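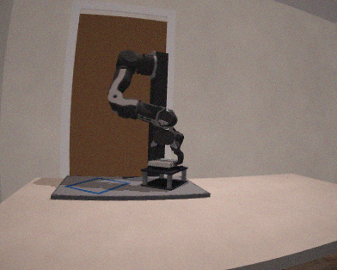 News > Press Releases > Athletics

Rikville Historical Society to Publish History of High School Football

August 1, 2024
By Elvia Nava

Print this page | E-mail this page

RIKVILLE - The Rikville Historical Society will publish a history of football at Rikville High School this fall. The book, "Saturdays at Barajas Field," follows the team from its first organized season through the closing of the old field and the move to the present grounds behind the school.

Refugio Cervantes, who played guard and later taught history at the school, wrote the text. He worked from town reports, yearbooks, student newspapers and the scorebooks kept by former coaches. The early scorebooks list players by last name only, and several seasons before the war have no scorebook at all. For those years he relied on newspaper accounts and on letters lent by families in town.

"Some of the team pictures had names on the back and some had nothing," Cervantes said. "We put a few of them up at the library in January and people came in and told us who was who. There are still players we could not name, and the book says so."

The book has 70 team and game photographs. An appendix lists 3,324 roster entries by season, with position and class year where these are known. A player who was on the team for more than one season is listed under each. Game scores are given for every season in which they could be confirmed by two sources.

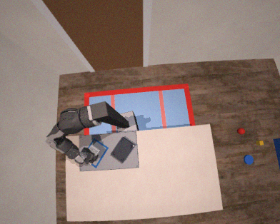
Robot arm over a wooden tabletop, computer rendering.

One chapter covers the annual game against Ruvel, which was played on the last weekend of the season until the two schools were placed in different leagues. The largest paid crowd recorded at Barajas Field, 3,590, came to see that game. Other chapters deal with the coaches, the marching band, the leather helmet years and the season that was stopped after four games by an outbreak of measles.

The first printing will be 2,000 copies. Plimel Press of Rikville is the printer. Copies may be reserved at the Historical Society office or at the high school athletic office. Proceeds will go toward new display cases in the gymnasium lobby, where the older trophies and game balls are to be shown.

Former players and their families who find an error in the roster should write to the Society before the text goes to the printer. Corrections should give the player's full name, the season and, if possible, the uniform number.

Contact: Elvia Nava, Rikville Historical Society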